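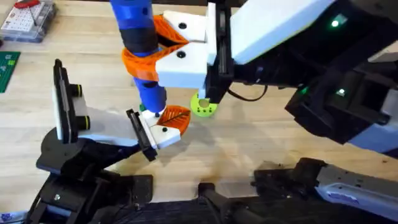
Photo: Metside Making Workshop, course collection

Session 5: Printed parts and how they meet
Handout, revised Jan 11, 2022

Welcome back, everybody, and I do hope you've all had a good rummage through your boxes of printed bits since last time! We're spending this session on round parts, the tubes and collars and rings, and on how one gets joined to another without a great deal of muttering. Colour is your friend. If the tube is blue and the bracket that wraps round it is orange, you can see at a glance where one stops and the other starts (my own first set was grey all over, and I regretted it until September).

Take a ring next, and lay it flat on the table before you go anywhere near the tube.

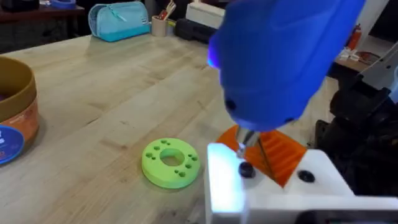

Look at the holes first, and notice whether they run evenly all the way round or sit together in clusters, as that decides which way you'll need to turn it. Then run a fingertip along the outer edge, feeling for any little burrs. Allow 20 minutes for this, longer if you're chatting.

For next time, please read the Szabo notes on collars and bring one ring of your own.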